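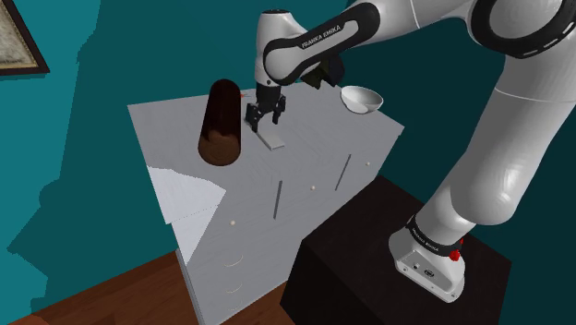 Home and Interiors > Finishes > Limed and greyed wood

Limed wood

Limed wood is wood with a pale, chalky colour worked into the grain, so that the lines show up lighter than the timber around them. You'll also hear it called cerused wood, pickled wood or (in my mum's house, at any length) "that washed-out look". I've been looking after this entry for a while now and I've tried to keep it in plain words, though I do get carried away when it comes to oak.

What it means

The name comes from lime, the white powdery stuff made by burning limestone. A paste of slaked lime and water was brushed over the wood, left to settle into the open pores, then wiped off the surface. Today hardly anyone uses real lime indoors. Most people reach for a tin of liming wax, which is a soft wax with white pigment stirred through it, or a thinned white paint. The result is close enough that I couldn't tell you which was which from across a room.

Greyed wood is a cousin. There the whole board is taken down to a silvery tone, either by weather, by stain or by a chemical wash, and the grain may end up lighter or darker than the rest. Shops mix the two names up all the time and I've stopped grumbling about it, mostly.

Where it came from

Lime went on to wood for practical reasons long before anybody thought it was pretty. It was used as a cheap wash against insects and rot, and beams and barn doors got a coat along with the walls. As it wore off, some stayed behind in the grain, and people grew fond of the look. White lead was used for a similar effect on furniture, and that's where the word "ceruse" comes from. White lead is poisonous, so if you've got an old piece with a pale finish and don't know its history, please don't sand it until you've had it tested!

Limed oak had a big spell in the years between the wars, and you still see the bedroom suites in salerooms. It came back again in the 1980s on kitchen doors, often with a pinkish or peachy tint, and I grew up with one of those kitchens, so I may not be the fairest judge. The present fashion is cooler and greyer.

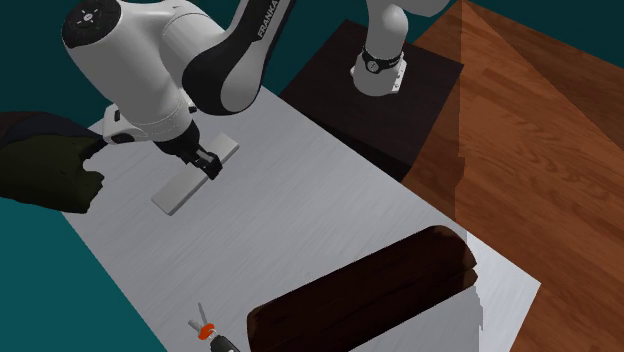

Oak and ash take liming best of all, because their pores are big and open and give the wax somewhere to sit. Elm and sweet chestnut do well too. Beech, maple and birch have such tiny pores that the white just slides off, or leaves a faint fog over everything. Pine is a bit of an odd one. It hasn't got pores in the same way, but if you brush out the soft parts with a wire brush you get ridges, and the white will sit between those quite happily.

How it's done

The usual way goes something like this. Strip off any old varnish. Brush along the grain with a bronze or steel wire brush, quite firmly, until you can feel the texture with a fingernail. Vacuum out the dust, and be fussy about it. If you want a coloured ground, stain now and let it dry overnight, then put on a thin coat of shellac so the white doesn't muddy the stain. Rub the liming wax in with a cloth, going round in circles and across the grain, and after a few minutes wipe it back with clean clear wax. Buff it the next day.

I did a chest of drawers for the spare room with 2 tins of wax and used hardly any of the second. The first tin had gone a bit hard round the rim, so I stood it in a bowl of warm water for ten minutes, and it came back lovely and soft.

Oak needs a little care with steel. Wire wool leaves tiny specks in the pores, and with the tannin and a drop of damp they turn blue-black. I have ruined a perfectly good shelf this way (it's in the shed, holding plant pots).
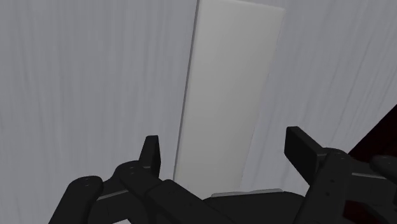
Printed versions deserve a mention because that's what most of us live with. A paper or film is printed with a grain pattern, pressed on to board and sealed, and the better ones have a texture pressed in that follows the printed lines. You can often spot them by a knot that turns up again further along, or by grain that doesn't carry over the edge on to the end. None of that bothers me much. They wipe clean, they don't need waxing, and they cost a fraction of the price of solid oak.

Looking after it

Waxed pieces want a dry duster and a bit of clear wax once or twice a year. Water leaves rings, red wine is worse, and hot mugs will soften the wax underneath. Don't use brown or tinted polish! It creeps into the pale grain and the only cure I know is to brush it all out and start again. Sunlight tends to yellow the wood beneath, so a limed table by a south-facing window will warm up in colour over the years.

See also: Bleached wood; Fumed oak; Scumble glaze; Shellac; Whitewash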